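Sunday, February 7, 2021

So Larkell finally pushed out version 6 of its notes app overnight, and I've spent my whole morning with it instead of doing the groceries. If you've been hanging on to the old one since July (hi, fellow stragglers), you'll want to set aside a bit of time for this, because it's a chunky download and it changes where a fair few things live.

The update is 572 MB on my phone and it wants the thing plugged in before it'll start. Mine sat on the grey progress bar long enough for me to make toast and eat it. Once it's in, you get asked to sign in again, so have your password handy. I didn't, and that was another ten minutes gone.

The big one is offline folders. You pick a folder, tap the little arrow, and everything in it stays on the phone whether you've got reception or not. I tried it with flight mode on and could open, edit and rename notes without a grumble. When I came back online the changes turned up on my laptop before I'd even sat down. There's a cap of 100 folders, and I can't imagine hitting it, but Kristine Dizon, who runs the Galldale users' mailing list, tells me she's already at 69 and getting nervous.
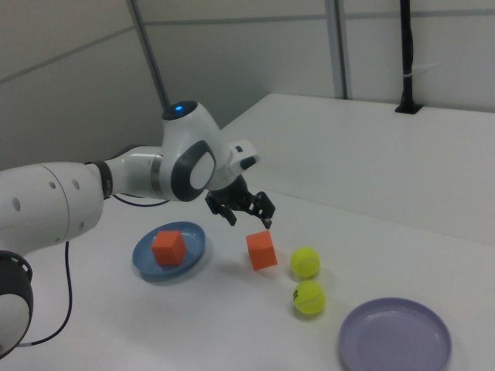 ## What's fixed

Loads of small stuff, mostly. The bug where a checklist would untick itself after you closed the app is gone (I've tested this one over and over, it drove me bonkers). Search now finds words inside tables. The colour picker remembers the last colour you used, and dark mode no longer turns your highlighted text into a blurry mess.

There's a security fix in here as well. Larkell's release notes are pretty thin on detail, only saying that shared links could stay open after you'd cancelled them. Jirayu Wannasri from the support team replied to my email this morning, on a Sunday no less, and said anyone who has ever shared a note by link should update today and then cancel those links a second time. It's under Settings, then Sharing, and there's one button that does the lot. I'd do that before you go poking at the fun new bits!

The tablet version gets all the same fixes, plus a split view so you can have two notes side by side. I love it. My partner thinks the text is too small, and to be fair you can't change the size in split view yet, so that's one for the next update I hope.

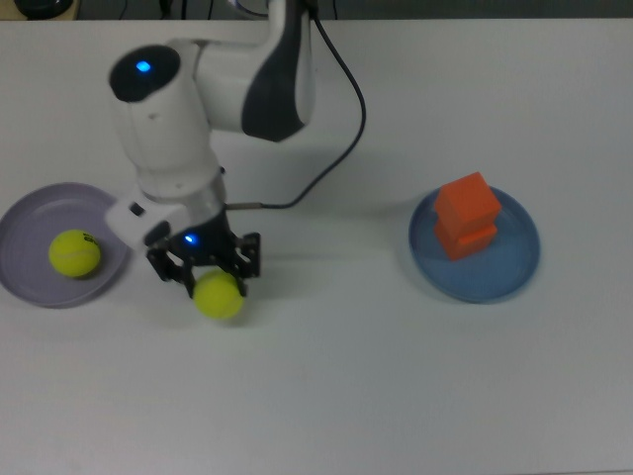 ## What's still a bit wonky

Printing. It was bad before and it's bad now. My shopping list came out over four pages with the margins all over the shop, and I've gone back to copying things into an email and printing that. Erlinda Cruzado wrote in to say her widgets went blank after the update, and that taking them off the home screen and putting them back sorted it. Mine were fine, so it might depend on which phone you've got.

Older phones miss out on offline folders altogether, though you still get the security fix. And if you use the Pekalard calendar plug-in, hold off on turning it back on for now. It crashed on me both times I opened it, and the plug-in's page says a new build is coming later this week.

The update is free for everyone already on a paid or free plan. Check under your app store's updates tab, and if it hasn't shown up yet, pull down to refresh. That's what got mine going.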